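Second Hands: A Leasing Plan for Small Workshops

By Eldana Abera
August 15, 2025

Starkitz began leasing its Jiltska robot hand to small Canadian workshops in April. The plan covers the hand, remote set-up and one service visit a year, on a term of two or three years. The gearing is left open, with a white toothed gear and a larger dark grey one set beside the grey side panel.
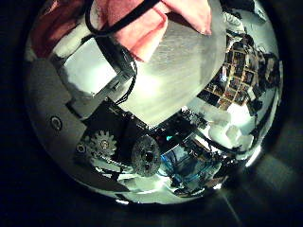
What the lease covers

Parts and labour are included, but cables are billed separately after the first replacement. Wilma De Graaf runs a finishing shop in Skurnuvville and signed for two years. She likes the fixed cost and wishes the manual were clearer on routing. The black wires run down into a dark housing close to the gear, and she wants a diagram of that section. Starkitz says a revised manual is coming. 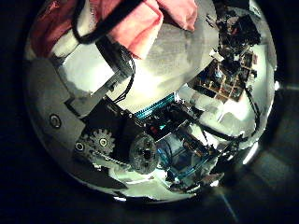 Service calls go through Verstraete, the regional dealer. Thibault Hamel, its technician, begins each visit with the status lights, one red and one cyan, set side by side among the electronics. He then checks the teal-blue ribbon cable for wear. De Graaf waited four days for her first visit.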